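**Marras library to stay open later from November**

The Marras branch library will stay open until 8 pm on weeknights from November, after a trial over winter drew more evening visitors than the shire had planned for.

Branch manager Marites Malabanan said the later close had mostly suited shift workers and senior students, who had been asking for it for years.

"We used to turn the lights off at 5.30 and there'd still be people at the desks," she said. "Now they can finish what they came to do."

The change adds 14 staff hours a week across the Marras and Braria branches. Two part-time positions have been advertised and applications close at the end of the month. Braria keeps its current hours, but returns left in its after-hours chute will be cleared each morning instead of every second day.

Parking behind the building in Dastitz Street will be free after 5 pm. The side gate will be locked at 7 pm, so anyone leaving later should use the front entrance.

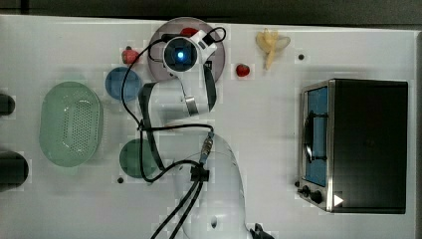
Local resident Assunta Monti, who runs the Italian conversation group, said she would move it to the evening once the new hours began. The group has 19 members and meets in the small room next to the large print shelves.

Holds can be collected up to ten minutes before closing. Weekend hours are unchanged, and the library will still be shut on public holidays.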